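Stundgate Makers Board > Machines and Maintenance > Hand-held gripper pair, right one slipping on thin sheet

junction_jo
Posted 2018-01-06

Hello all, and a happy new year to those I haven't spoken to yet! I've been lurking in this section for ages and have finally got a proper question of my own, so please bear with me while I ramble.

We have a pair of hand-held grippers on the bench at Rønning, the sort you hold and work yourself, with a marker cube on each so the tracking knows where your hands have got to. The left has been lovely since August. The right has started letting go of thin things. Folders are fine, card is fine, but give it a single translucent sheet and it'll pinch the edge, lift it a little way, and then the sheet slides out as if it had been buttered. It managed 20 lifts in a row before Christmas and now I'm pleased if I get 2.

So far I have wiped the fingers down, re-run the open and close calibration and had a good long stare at it, which usually works on the kettle. I've also swapped the table round in case it was the angle I was coming in at (it wasn't).

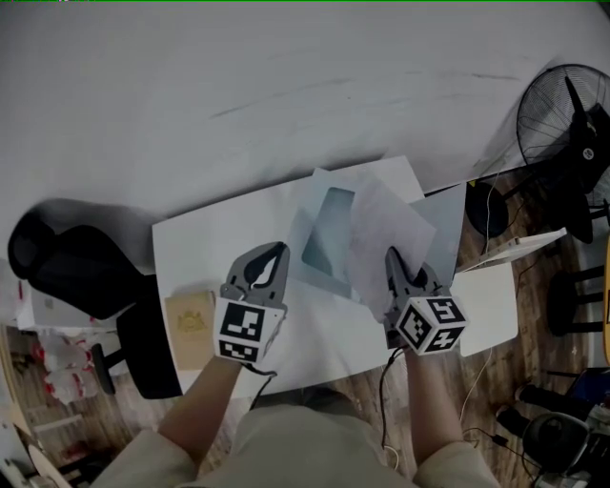 Right gripper on the edge of the translucent sheet, left one partly closed.

You can see the way I generally go at it, pinching near the edge and tilting my wrist over. Any thoughts very welcome, and the sillier the better as I've done most of the sensible ones.

J.

oldbelt
Lovely clear post, thank you, and welcome out of the shadows! I'd put money on finger wear. The gripping faces go shiny long before they look worn, and a shiny face will hold a folder all day and still drop a thin sheet. Take both fingers off, rub the faces very gently with fine paper, wipe, refit, and try again before you spend any money. I did mine over a pot of tea and it was a pleasant half hour.

Signe Forsberg
I'm going to disagree with oldbelt, with great affection, as he talked me through my first rebuild and I've never forgotten it. Please don't sand them yet! Once you've taken material off you can't put it back, and if the faces end up uneven you'll be chasing that for the rest of the winter.

I would look at the cable first. Yours hangs down past the edge of the table, and on the Junach bench we had the very same thing, where the weight of the cable was pulling on the connector and the closing force dropped every time somebody tilted their wrist. Thick items hid it completely. Ours was cured with a loop of soft tape round the forearm to take the strain, and it cost us next to nothing.

Easy to check: hold the gripper level, have a friend support the cable, and do 30 pinches. Then let the cable hang and do 30 more.

oldbelt
Fair enough, Signe, though I said VERY gently! And I still say a cable fault would show up on the card as well. But yes, do hers first, it's the one you can undo.

illunis_fan
Can I throw a third thing in while you two are being so polite to each other? Check the cube mount. When I moved my Illunis tracking over to a new bracket I did up the screws on one side far too tightly, and the bracket bent just enough to rub on the finger linkage at the very end of its travel. The last bit of closing is exactly the bit you need for thin sheet. Slacken the bracket, close the fingers by hand and feel for any drag. Then remember to re-register the cube, or your recordings will be off and you'll blame the gripper for that too. Ask me how I know.

junction_jo
Oh, you are all marvellous. Right, I did Signe's test after lunch with my brother holding the cable like a bridesmaid. Supported, 30 out of 30. Hanging, I gave up well before the end as it was dropping nearly every one once I tilted. So the cable is certainly in it! I've ordered a 120 cm lead with a bit more slack and taped the old one up along my sleeve in the meantime.

I did feel for drag as well, illunis_fan, and there is a tiny catch right at the end of the close, so I shall have the bracket off tomorrow and re-register afterwards.

oldbelt
Very pleased for you, and I withdraw the sandpaper. For now. Do have a look at those faces while the bracket's off, though, and tell me if they're shiny.

Signe Forsberg
He'll never let it go, you know. When the new lead comes, clip it before you plug it in, and leave enough slack that you can turn your wrist right over without feeling it tug.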